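Home About us What we store Prices Find us Contact

Print this page E-mail to a friend

About Alberg Storage

We look after things for people who have run out of house. That is the whole business, and after all these years we have not found a grander way of putting it, though a consultant from Lengyel once offered to sell us one.

Alberg began in a former seed warehouse on the wrong side of the river in Gonbridge. The seed people had left behind a weighbridge, a smell of onions and a very good roof. We kept the roof. The smell kept itself for a while and then went off to wherever such things go, and customers with long memories still claim to catch it on a warm afternoon in the top corridor.

There are 282 rooms on the site, from cupboards that will take a bicycle and a grudge up to the big ones at the back, where you could put the contents of a family home provided the family was not too fond of wardrobes. At the last update of this page, 8/20/23, 267 of them were let. The others are mostly on the second floor, and yes, there is a lift. It is slow. People have finished crosswords in it.

Who rents from us? People between houses, chiefly, who tell us it will be a fortnight and send us Christmas cards. Students in the summer. Market traders. A brass band, whose instruments take up less space than their uniforms. Quite a few people have inherited a dining table that seats twelve and live in a flat that seats two, and they come in now and then to sit with it.

We do not ask what is in the boxes beyond what the insurers make us ask. Nothing alive, nothing that used to be alive and is getting worse, nothing that burns by itself. Cover up to 2,000 pounds is included in the rent. If your belongings are worth more than that, tell us at the start, and we will try not to look surprised.

The packing shop came later, after one too many sofas arrived wrapped in bin bags and hope. We sell cardboard boxes in 4 sizes, tape, blankets, padlocks and plastic tubs with lids.

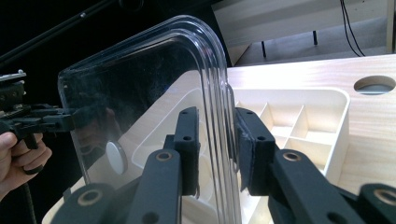 The shop also has a bench where you can repack anything that has come apart in the car park, and you would be amazed how much comes apart in the car park. Use of the bench is free. So is advice, which you will get whether or not you wanted it: heavy things in small boxes, write on the side and not the top, and never label anything "misc".

A few years ago we took over the yard next door from Priris, the removals firm, when they moved out to the bypass. We still get on. They send us people with too much furniture and we send them people who have finally decided where to put it - a sort of slow tennis. The yard now holds caravans, trailers and one boat, 60 miles from anything it could float on.

Prices go up in March if they go up at all, and we write to you first. The gates open early and close late, the office keeps more human hours, and the kettle in reception is for everyone. Please bring your own biscuits, as ours are locked in one of the rooms and we would rather not say which.

Share this page (4) Comments (0)

Back to top Prices Find us Contact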